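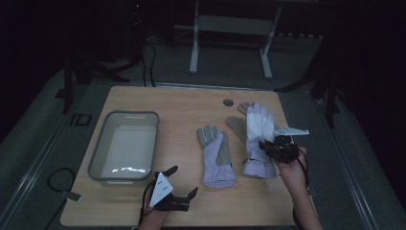 Buying for hand-held gripper work: what Nalilen spent and what it would change

The operations lead at Nalilen keeps the equipment budget in one spreadsheet with two tabs. The first is what was asked for, the second is what was bought. We spoke on the phone on a Sunday, the only day the workroom is quiet.

Nalilen records people doing small handling jobs with grippers held in the hand. Its customers use the recordings to train robot arms. The company started with a single station and is now planning its spending for the year from March.

"The first quote we got was for a complete arm, a cell and a service contract," the lead said. "We could have afforded it, but then there would have been no money left for people to run it. So we went for hand-held grippers and put off the arm."

The grippers came from Wodis, a small supplier that builds to order. They are bought in pairs, left and right, and the lead budgets for two pairs per station, one in use and one on the shelf. Delivery takes 14 weeks, and that figure has shaped the plan more than the price has.

"If a jaw goes and you haven't got a spare, you're stopped for a quarter of the year. I put the spare pair in the first order now. I didn't the first time, and I had to explain that to my director."

Cables were the other early mistake. They had been entered as a sundry, with no line of their own. Each gripper has a cable that follows the operator's arm, and it bends every time the arm does. Nalilen now allows £400 a station each year for cables and connectors, and the lead expects to spend all of it.

"People look at the gripper when they're budgeting. The gripper's fine. It's the lead coming out of the back of it that you'll be replacing."

The things being handled cost very little. A good deal of the current work is with soft items, such as picking up work gloves from a table and putting them in a plastic tub. The lead buys these from Zuccaro, a trade wholesaler, and chooses them for variety.

"Gloves are awkward. They fold, they lie on top of each other, and the cuff never sits the same way twice. The customer wants that. I'd sooner buy several kinds in ones and twos than a box all the same."

On furniture, the advice was to spend a bit more than seems necessary. The first table was a folding one and it moved when leaned on, so sessions had to be done again. The replacement was heavier and took longer to get up the stairs, but there has been no lost work put down to it.

Lighting and stands were priced together by Drirotham, which also quoted for fitting. Nalilen took the stands and turned down the fitting. The lead is not sure that was right.

"We saved the money and spent two days on our knees doing it ourselves. If you costed our time I think it came out level. Next station, I'll ask them for a price again."

The arm is still on the first tab of the spreadsheet. It has been moved back a year, with a note next to it saying that the floor loading needs checking before anyone asks for another quote.

"I'd like a second station before that. Same table, same grippers, same stands. Then if something breaks on one I can borrow from the other."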